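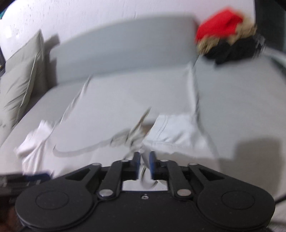
How to Get Set-In Yellowing Out of White Cotton

8th February
By the Tokico home desk
34 shares | 6 comments

Yellow marks on white cotton come from body oil, deodorant residue and detergent that never rinsed out. Chlorine bleach often makes them darker. Oxygen bleach (sodium percarbonate) breaks them down slowly and is safe on most cotton and linen. Do not use it on silk, wool or anything with metal trim.

What you need

- Oxygen bleach powder with no added fragrance
- A plastic tub or a deep sink
- A kitchen thermometer
- Plain white vinegar
- Rubber gloves

Step 1. Read the care label

Check the fiber content and the maximum wash temperature. Blends with more than a little elastane should be soaked in lukewarm water only. If the label is gone, treat the item as a blend.

Step 2. Sort by stain

Lay each item flat in daylight and look at the collar, cuffs and underarms. Stiff, waxy patches are deodorant buildup. Work a little dish soap into these with your fingers, leave it for 34 minutes, then rinse. Soft, even yellowing needs no pretreatment.

Step 3. Mix the soak

Measure the powder by weight. The ratio used on this page is 153 grams to 6 liters of hot tap water. Stir until no grains are left on the bottom – undissolved powder can leave pale spots on trim and stitching. Do not mix it with vinegar or any other cleaner at this stage, and do not seal the solution in a closed container, as it gives off gas.

Step 4. Soak

Push the garments under the surface and weigh them down with a plate. Leave them for 6 hours, turning them once. The solution is spent when the water is cool and no longer fizzing. Heavy staining may need 2 rounds with fresh solution each time.

Step 5. Wash and rinse

Run a normal cycle at the label temperature with half the usual detergent. Put a small cup of vinegar in the softener drawer. On front loaders, select the extra rinse.

Step 6. Dry

Line dry in direct sun if possible. Do not use the dryer until the marks are gone. Heat sets whatever is left in the fiber.

Storage

Fold only when fully dry and keep out of plastic bags. Cotton packed away in November with traces of oil in it will often show new yellow lines along the folds by spring.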